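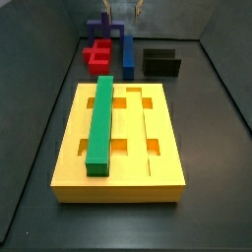

Started writing up my notes on the interlocking block puzzle. Short posts, one point each. I'll add to this as I go.

1/ The set: a yellow base with slots cut in the top, straight bars in green and blue, and the odd-shaped parts in red and purple. The base is the part people underrate. Every tolerance in the puzzle gets settled there.

2/ The layout comes from Katalin Vörös, who drew it in January as a reworking of her older Disitz puzzle. Same idea – square bars, square slots, right angles everywhere – with a thicker base so the bars stand up by themselves.

3/ Start with the straight bars. They have no left or right, so the only thing to get wrong is the slot. Lower the bar square to the base. If it goes in at a slant it binds on one corner, and pushing harder wears that corner down.

4/ Standing bars act as guides for the shaped parts. Put in two before you touch anything with a crossbar.
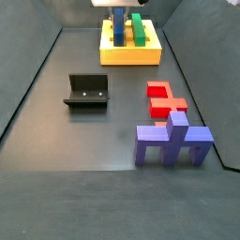
Do both straight bars have to be in before the red piece?

Only the first one does. The second can wait, but it is easier to seat while there is still room for fingers on all sides.

5/ Clearance. I sanded my first set by hand with 80 grit and took off far too much. The bars leaned. For the second I stopped there and went straight to 2000, wet, a few strokes per face. Slower, and the fit is much better.

6/ Don't sand the base. Adjust the bars. A bar can be reprinted in an evening, and the base ties up the printer for 9 hours on my settings.

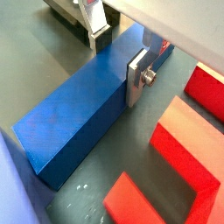 Thread last edited 19 August 2018

7/ Correction to an earlier version of post 5: I had the grits in the wrong order. Thanks to the two people who wrote in.

8/ Handling. Grip a long bar by its sides, near the middle, and keep your fingers off the end that goes into the slot. Held near one end, it tips as soon as it leaves the table.

9/ Scuffs on the faces are cosmetic. Damage on the long edges is the kind that matters. Run a fingernail along all of them. Anything that catches the nail will also catch the slot.

10/ Print lines: orient the bar so the lines don't run across the direction of travel. Lines at right angles to the slot wall feel like a file. I printed one bar that way and it has never gone in smoothly. 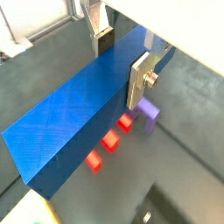

11/ A light rub with a candle stub helps on a bar that is nearly right. It does nothing for one that is oversized. Measure first.

12/ Filament: my own set is Worel for the bars and Zedgate for the base. The Zedgate spool shrank slightly more on cooling, so I scaled the base up to match. If you use one brand throughout you can skip that.

13/ Order of assembly for those who asked: bar, bar, red, purple. Reverse it to take apart. MacDonald's solution sheet puts purple third. That works too, but red then has to go in at an angle and you lose the benefit of the guides.

14/ My best time is 7 minutes from loose parts, most of it spent turning the red piece over.

15/ Next batch of posts will cover storage and what heat does to the bars. Slot measurements are going in a separate thread once I have checked them against Katalin's drawing.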